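Home | Forums | Kitchen & Bath | Search | Log in

Thread: Cleaner for a glossy white sink that keeps going dull

mattes_p
We moved into a rental in March with a white sink in the utility room. Rectangular, flat rim, chrome faucet. It looks fine right after I clean it, but within a few days there's a gray film across the bottom, worst near the drain. I've tried dish soap and baking soda. Both help for a day or two. The landlord says he always used Strobel powder on it. I'm worried about scratching it because I don't know if it's enamel or acrylic. What do people use?

BrittaS
Find out the material first. Tap it with a fingernail. Enamel over steel or iron sounds hard and a bit like a bell, acrylic sounds dull. If it's cold to the touch in the morning it's probably enamel. You can also try a magnet on the underside.

If it's acrylic, stop using powder of any kind. I ruined one that way at my old place. It took 4 years, but by the end everything stuck to it.

kai.fuchs
Disagree on the powder. Fine powder on a wet surface with a soft cloth is OK on enamel and I've done it for 14 years. The trouble comes from the green scouring pads. People blame the cleaner when it was the pad.

Gray film near a drain is usually hard water plus soap. You need an acid to get it off. White vinegar and water, half and half, leave it 10 minutes, rinse well. Keep it off the chrome.

BrittaS
He doesn't know that it's enamel. That was my point.

Vinegar isn't great on enamel either if you do it every week. The gloss goes. Citric acid, weak, once a month at most.

ekaette_e
I use plain dish soap and a sponge every evening and dry the bowl with an old towel. It takes less than a minute. The drying matters more than what you wash it with. Our water is very hard, 170 on the test strip, and I get almost no film now.

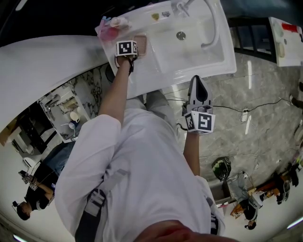
White sink, chrome faucet, tan sponge on the edge.

I don't buy the sponges with the rough side anymore. Too easy to flip it over without thinking.

mattes_p
Yes, mine is close to that, with the drain in the middle of the bowl too. I did the magnet test and it sticks, so steel with enamel on it.

Kai, how long do you leave the powder on?

kai.fuchs
I don't leave it. Wet the bowl, sprinkle, wipe in circles, rinse. If it dries on, you'll be rinsing for half an hour.

natsumi_sasaki
Has anyone tried Rirel? It's a cream and the label says safe for enamel and acrylic. I've gone through 2 bottles. It took off a rust ring from a can that I thought was permanent. It did nothing for the lime at the base of the faucet, I had to wrap that in a cloth soaked in vinegar.

BrittaS
Cloth soaked in vinegar on chrome is a bad idea if you leave it overnight. Some finishes go cloudy.

natsumi_sasaki
I left it 20 minutes. It's fine.

kai.fuchs
Rirel is overpriced for what it is. Plelline is nearly the same cream and the hardware store here has it for less. Smells stronger though, so open a window.

mattes_p
Thanks all. I'm going to do vinegar once to get the old film off, then soap and drying like Ekaette does. If that doesn't hold I'll pick up one of the creams. Will report back after a couple of weeks.

ekaette_e
Check the rubber around the drain while you're at it. Ours was holding a lot of the gray stuff underneath and it kept washing back into the bowl.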